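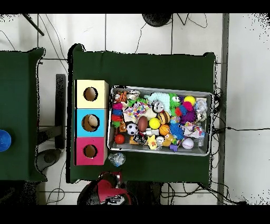
Tray, coloured boxes and test objects on the green-covered table.

Review: the Jiltitano method for sorting from clutter
Reviewed by Kenneth MacLeish for the Hepburn Institute Methods Register

Scope

The Register was asked to assess Jiltitano, a training method for robotic sorting released by the Cestport group in July. The method is supplied as a set of training scripts, a written protocol and a physical kit of boxes with round openings. This review considers the method as a whole, with particular attention to whether a laboratory of modest means could adopt it and trust the figures it produces.

Method

Jiltitano belongs to the family of approaches in which a policy is learned from human demonstrations. It departs from common practice in its treatment of failed grasps. Most groups discard them. The Cestport protocol retains each one, marks the moment at which the grasp was lost, and trains a second, smaller model to recognize that moment and request another attempt. The principal model is trained on 888 demonstrations, and a further 300 recordings of failed grasps are reserved for the recovery model.

The choice of test material is sound. Soft, spiky and smooth toys are placed close together in one metal container, with a printed cloth and pieces of clear plastic among them. Balls of several kinds share the space with plush figures, and the arm must work from above.

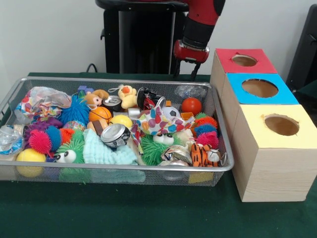
Each trial is scored on three outcomes: the correct object is lifted, it enters the correct box, and no neighbouring object leaves the container. The third criterion is welcome. A policy that clears its path by pushing objects over the rim may post a respectable success rate under a looser scheme, and the literature contains a number of such results.

Results

The evaluation comprised 100 trials with the recovery model enabled and 100 without. Under the strict scoring, 71 trials succeeded with recovery and 58 without. The improvement was concentrated in the plush and spiky objects. For smooth balls the difference was negligible, and the authors say so plainly in their report.

Clear plastic remains the weakest category. The authors attribute this to poor depth readings, a reasonable explanation, although no experiment is offered in support of it. The Register would have preferred a small comparison with depth input removed.

The earlier Cimby method, reviewed in this Register previously, was run on the same material and completed 40 of 100 trials. The comparison should be read with some caution. Cimby was designed for rigid household goods and was not retuned for soft objects.

Documentation and adoption

The protocol is well organized and the labelling instructions are clear. Two matters require attention. The rule for rearranging objects between trials is given in a single sentence and leaves too much to the judgment of the operator. The scripts also assume a fixed camera height, which is recorded in an appendix and nowhere else. A reader who overlooks it will obtain poor results with no indication of the cause.
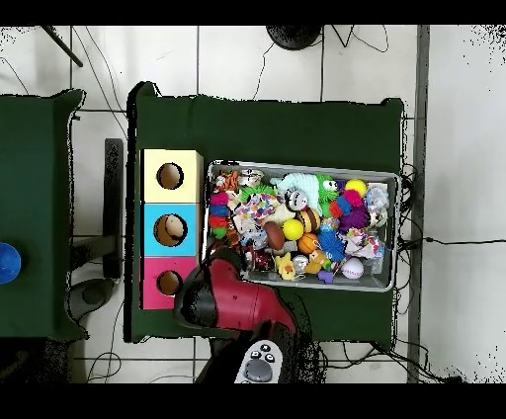
MacLeish is too gentle on the rearrangement rule, in the view of one reader, who wrote to the Register that two operators following the same sentence could produce trays of quite different difficulty, and that the 13-trial gain "should not be quoted until the starting layouts are published." The Register has forwarded the request to Cestport.

Assessment

Recommended with reservations. The recovery model is a useful contribution and can be trained separately from the rest of the method. Laboratories adopting Jiltitano are advised to record every starting layout and to report the clear plastic category on its own line. The entry will be revised on receipt of the layouts.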